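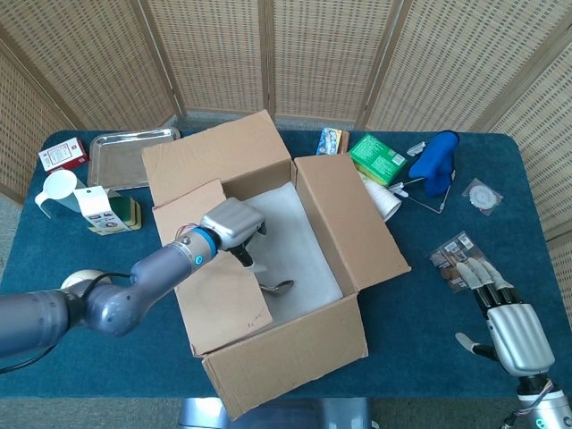 Packing bench, Birley: the new station in pictures

By Domnica Grecu
Sep 5, 2025

A spoon in a foam-lined carton, with the gripper over it and the second hand near a blister pack on the blue felt. The rest of the order is spread along the back and side of the table: a measuring cup, a sponge, a steel tray, an oven mitt and other kitchen goods.

Birley packs mixed household orders for Skultidska, the online homewares shop. Until March every carton was filled by hand, on one long bench, by whoever was on shift. We now have 2 robot stations at the end of that bench, running software from Vasiliu. They take the small mixed orders. People still do glass, anything heavy, and anything that needs folding.

What the packers do now

Rutilio Medrano has packed at Birley for 15 years. He used to fill cartons all day. Now he spends the first part of his shift setting out goods for the stations and the rest checking cartons before they are taped. He says his shoulders are better and the day is slower. He misses having a full pallet at the end of it that was all his own work.

The lining is still put in by a person, and so is the tape. Flaps are folded out, bar the back one, before a carton goes on the table. We tried leaving the back one half up for a week and went back to the old way.

Flat packets and thin metal things are the hardest to pick up. Spoons, whisks and blister packs go on a list at the station, and the packer on checks writes down each one that had to be finished by hand. In August there were 171 entries. The list goes to Vasiliu at the end of each month and a copy stays on the lunchroom board.

Jobs and hours

No one was let go when the stations came in. Three people moved from packing to returns, and one of them has since asked to come back. The evening shift is shorter by an hour, which some people like and some don't, as it means less pay. That is still being talked over with the site office.

Training takes three days. It covers stopping the arm, clearing the table and reading the fault screen. Anyone on the packing roster can put their name down, including casuals. Pay for checking is the same as pay for packing, and Rutilio and a few others have asked for that to be looked at again.

Recent items
Kovstead site changes over to the new cartons
Returns room: what comes back and why
Lunchroom hours from September
Birley forklift tickets due for renewal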